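The thin end of the roll

Bin liners are sold by volume, and volume is the least useful number on the packet. A liner that holds 17 litres on paper may sit badly in a 17-litre bin, as the stated figure is taken from a sealed, fully inflated bag. Once the top is folded over a rim, a good part of that capacity has gone.

Thickness is the second figure, given in microns where it is given at all. The supermarket rolls we bought in August carried it on the underside of the sleeve, in grey type. Reddale's kitchen liner is the heaviest of the group and has a star-sealed base, in which the film is folded several times before welding. Curo uses a flat seal, quicker to make and more likely to leak at the corners. 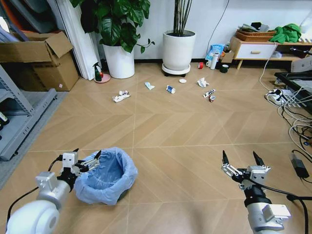 Film for small bins is made by extruding molten polyethylene through a ring-shaped die and blowing it upwards as a tube. The tube cools, collapses between rollers and is sealed and perforated at intervals. Colour is added as pellets before melting, and a light dose gives a translucent liner such as the pale blue one here, its rim folded loosely over the bin and the dark bottom still showing through. Heavier doses hide the contents but do nothing for strength.

The type of polyethylene matters more. High-density film is crisp, rustles when handled and can be made very thin, but a small nick will run. Low-density film is softer and stretches before it fails. Hao blends the two, and its liners came through our drop test with 71 of 100 intact - a middling result for a bag at the cheaper end.

Recycled content complicates matters. The plant at Clulside, which runs 649 tonnes of reclaimed film a year, filters the melt twice to remove grit and paper fibre. Any speck left behind becomes a weak point when the tube is blown, so recycled liners are usually made slightly thicker to compensate.

For most households the practical check is width. Measure around the rim, halve the figure and add two centimetres for the fold.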